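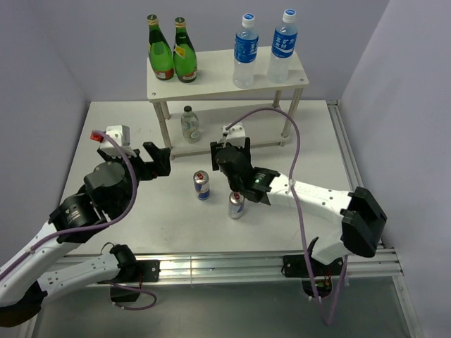 니르클로 시의회는 새로 정착한 주민을 위한 환영식의 규칙을 바꾸는 안건을 9월 26일 회의에서 통과시켰다. 안건의 중심은 환영식에서 사용하는 언어와 선서의 내용이지만, 방청석에서 제일 긴 이야기가 나온 것은 건배 순서였다. 지금까지 이 도시의 환영식은 선서가 끝나면 모든 참석자가 술잔을 드는 것으로 마무리되었다. 새 규칙에서는 술과 물을 같은 자리에 준비한다. 사진의 흰 선반처럼 금박을 두른 초록색 유리병 옆에 파란 라벨의 생수병이 함께 서 있고, 무엇을 잔에 따를지는 각자가 정하는 방식이다. 찬성은 아홉 표였고, 반대한 의원들은 표결 후에 따로 의견서를 냈다.

니르클로의 환영식은 18년 전에 시작되었다. 그때는 아다리 지역의 공장에 일하러 온 가족들이 많았고, 시청은 이 가족들이 이웃과 한 번이라도 인사할 기회를 만들고 싶어 했다. 첫 환영식은 시청 2층의 작은 회의실에서 열렸다. 그 후 참석자가 늘어서 장소를 옮겼고, 작년 12월의 환영식에는 270명이 신청했다. 장소의 좌석은 200개이기 때문에 나머지 신청자는 다음 환영식을 기다려야 했다.

새 규칙에서 가장 큰 변화는 언어이다. 선서문은 계속 공용어로 읽지만, 참석자는 자기 모국어로 된 번역문을 미리 받을 수 있다. 또한 선서를 한 다음에 원하는 사람은 모국어로 짧은 인사를 할 수 있다. 인사의 내용을 시청이 먼저 검사하는 조항이 처음 안에는 있었으나, 심의 과정에서 삭제되었다.

반대 의견서는 이 부분을 비판하고 있다. 의견서에 따르면 환영식은 "도시가 새 주민에게 무엇을 기대하는지를 말하는 자리"이며, 순서가 많아질수록 선서의 무게가 가벼워진다고 한다. 의견서는 또 오래된 주민들이 자기 도시의 관습을 설명할 때 점점 미안한 태도를 가지게 되었다고 쓰고 있다. 건배를 예로 들면, 이것은 니르클로의 결혼식에서도 장례식 뒤의 식사에서도 하는 일이고, 손님을 불편하게 하려고 만든 것이 아니라는 주장이다.

찬성하는 쪽의 설명은 조금 다르다. 안건을 낸 의원들은 건배를 없애는 것을 제안한 적이 없다고 강조했다. 종교나 건강 때문에 술을 마시지 않는 사람은 지금까지 빈 잔을 들거나, 그 순서가 되기 전에 자리를 떠났다. 오래된 주민 중에도 그런 사람이 적지 않다는 점이 회의에서 여러 번 언급되었다. 한 방청인은 자기는 이 도시에서 태어났지만 운전을 해야 해서 환영식에서 한 번도 마신 적이 없다고 말했고, 방청석에서 웃음이 나왔다.

정착 지원 단체 세무스는 이번 결정을 환영하면서도, 환영식보다 먼저 해결할 문제가 있다고 지적했다. 이 단체가 회의에 제출한 문서에는 언어 수업의 대기 기간, 외국 자격증의 인정 절차, 그리고 임대 계약을 할 때 요구되는 보증인 문제가 적혀 있다. 세무스는 특히 저녁 수업이 부족하다고 한다. 공장에서 교대 근무를 하는 사람은 낮 수업에 갈 수 없고, 저녁 수업은 신청을 받는 첫날에 자리가 없어진다. 문서의 마지막 문장은 "하루의 환영보다 일 년의 수업이 더 필요하다"이다.

이 문제에 대해 시청은 내년 예산안에서 저녁 수업을 늘리는 방법을 찾고 있다고 답변했다. 다만 몇 개의 반을 새로 열 것인지는 밝히지 않았다. 교실은 판트 거리의 옛 우체국 건물을 사용할 가능성이 있으나, 이 건물은 난방 공사가 아직 끝나지 않았다.

판트 거리의 상인들도 이 논의에 관심을 가지고 있다. 이 거리에는 이주민이 운영하는 식료품점과 수선 가게가 많고, 환영식이 있는 날에는 식이 끝난 가족들이 식사를 하러 온다. 상인회는 환영식 장소를 이 거리에서 가까운 곳으로 정해 달라고 요청했다. 그러나 주변에 사는 주민들 중에는 주차 문제를 걱정하는 사람도 있다. 시의회는 장소에 관한 결정을 다음 회의로 미루었다.

이번 논쟁은 니르클로의 지역 신문 독자란에서도 여름부터 계속되었다. 독자 편지의 일부는 관습을 지키는 것과 손님을 배려하는 것을 서로 반대되는 일로 보고 있다. 다른 일부는 자기 부모나 조부모도 다른 지역에서 이 도시로 왔다는 사실을 적으면서, 그때는 번역문도 환영식도 없었다고 쓴다. 같은 경험에서 나온 결론은 편지마다 달랐다. 어떤 사람은 그래서 지금도 필요 없다고 하고, 어떤 사람은 그래서 지금은 있어야 한다고 한다.

새 규칙은 다음 환영식부터 적용된다. 환영식은 12월에 두 번으로 나누어 열리고, 지난번에 자리가 없어서 기다린 신청자가 먼저 초대를 받는다. 번역문이 필요한 사람은 신청서에 언어를 적어야 한다. 신청서는 시청 1층 민원실과 세무스 사무실에서 받을 수 있으며, 가족은 한 장의 신청서에 함께 이름을 쓸 수 있다. 반대 의견서를 낸 의원들도 환영식에는 예년과 같이 참석하겠다고 밝혔다.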